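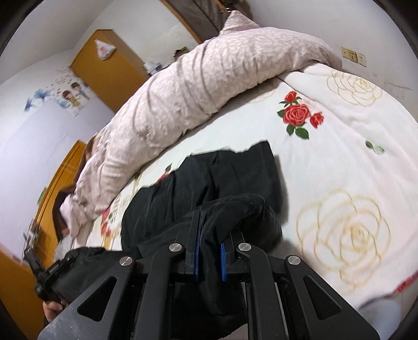 Figure 1. Handheld gripper with blue finger pads closed on a fold of a black garment.

Unit 4 handout: Comparing grippers on cloth
Instructor: Elżbieta Sikora. Lab sections: Olga Peixoto.
Revised 7th September. Replaces the version in the printed reader.

4.1 Scope

Unit 3 dealt with rigid parts. A rigid part has a pose, and a grasp on it can be written as a transform between the part and the tool. Cloth has no single pose. The same garment can present a flat panel, a ridge, a double layer, or a hem, and the gripper that does well on one of these may do badly on the next. The comparison in this unit is therefore made per feature. Do not report one score per gripper.

4.2 Terms

Fold grasp: the jaws close on a raised ridge of fabric. Two or more layers lie between the pads.
Edge grasp: the jaws close on a hem or free edge, one jaw above the cloth and one below.
Pinch-up: the jaws close on flat cloth and a ridge is formed by the closing motion.
Layer error: the number of layers held minus the number intended. Record the sign.
Slip: movement of the cloth relative to the pads after closure, measured along the pad in millimeters.

4.3 Linkage and stroke

Two jaw types are used in the lab. In a parallel linkage the pads keep their angle through the whole stroke, but the tips move along a shallow arc, so the distance from the tips to the support surface changes as the jaws close. In a pivoting jaw the pad angle changes as well. For pinch-up on a mattress or other soft support the arc matters less than it does on a table. The support gives, and the tips can be pressed in before closing. Note the support in every record. Table results and mattress results go in separate tables.

4.4 Pads

The Macedo pad set is smooth and soft. The Ilteo pad set is ribbed and stiffer. Last term the Zelledwood section ran 300 trials on the two sets, with the same operator and the same garments. Slip was recorded in 19 trials with the Macedo pads and in 79 with the Ilteo pads. Most of the Ilteo slips were on thin knit and occurred with the ribs parallel to the pull direction. The trials were not balanced for rib direction, and the counts should not be quoted without that remark.

4.5 Camera placement

A camera fixed to the tool sees the pads and the contact region at a constant scale, and wide-angle lenses keep both in view through the stroke. The cost is occlusion directly behind the pads and strong distortion toward the corners. Calibrate with the fisheye model from Unit 2. The pinhole model leaves large residuals past half the image radius.

Dark cloth is a separate problem. Exposure set on a light background leaves folds in black fabric with little contrast. Lock exposure on the garment and accept clipping in the background. Check for saturated pixels on the pads before starting a run.

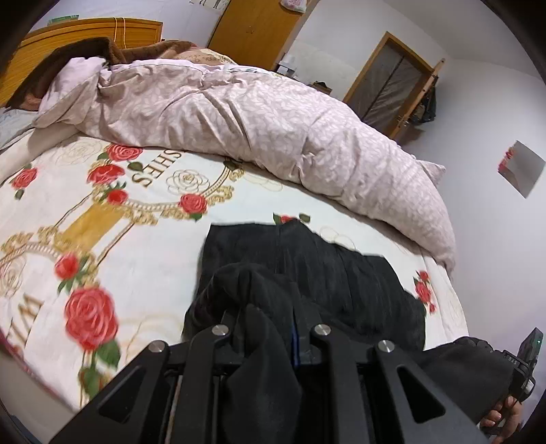
How should a grasp be scored when the cloth is lifted but a second layer comes with it?
Score the lift as complete and enter a layer error of +1. The two are kept apart because lifting depends mostly on pad friction, and layer selection depends mostly on approach height and angle.

4.6 Record sheet

One line per trial. Enter gripper, pad set, support, garment number, feature, approach angle, layers intended, layers held, slip, and operator initials. Leave a field blank if it was not measured. A zero means a measured zero.

The Jellemholm data set (1,013 trials, shared drive) uses an older sheet with no support column. Use it for exercise 4b only.

4.7 Reading for next time

Sections 5.1 and 5.2, on two-handed grasps. The lab report for this unit is due in October, in the usual format, with the raw sheets attached.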